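Zonberg Otley 2 Guillotine Trimmer: Review
By Olanrewaju Ogbonna

The Otley 2 is a bench trimmer for scrapbook layouts and card blanks. It takes a full 12-inch sheet with a little to spare at the top. I bought mine in June to replace a sliding-blade Devness that had started to drift at the far end of the cut, and I have used it for most of my layouts from then on.

Build. The base is steel with a printed grid in eighths of an inch. The arm pivots on a single bolt, and tension is set with the hex key supplied. Mine arrived too loose and feathered the edge of thin patterned paper. A quarter turn fixed it. The manual covers this on page 7, in very small type.

Accuracy. I cut 50 strips of smooth cardstock at one inch and checked each with a steel rule. All but two were on the line, and those two were the last of a stack I had fed three sheets deep. Single sheets are fine. Two sheets are acceptable if you hold them hard against the fence. Three is more than the clamp bar can manage, whatever the box says.

Textured cardstock cuts cleanly if the textured side faces up. Glitter paper does not cut well and it dulls the blade. Vellum needs a backing sheet. Chipboard is outside the rated thickness — I tried it once, and it moved the fence.

The fence itself is the weak point. It locks with one thumbscrew and can sit slightly off square when tightened. Check it with a photo mat you trust before cutting anything you can't replace. Thirumalai Iyer, who tested the Onuoha trimmer for us, found the two-screw fence on that model held much better, but its grid wears off.

Replacement blades are sold by Zonberg only. Changing one takes a few minutes and the old blade should be taped before it goes in the trash.

Recommended for single-sheet work. If you batch-cut card bases, look at the Onuoha first.

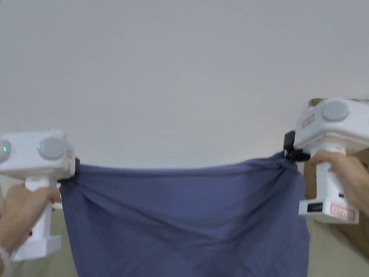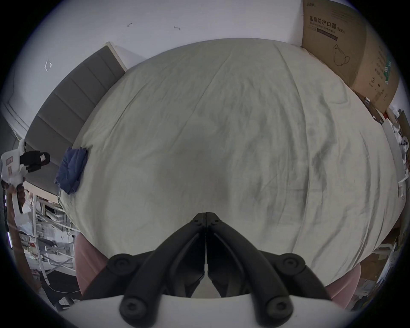 Page 209

Blade guard: fixed, clear plastic, does not block the view of the cut line. Arm lock: yes, on the left side. Feet: four, rubber. One of mine came off in the second month and went back on with ordinary craft glue.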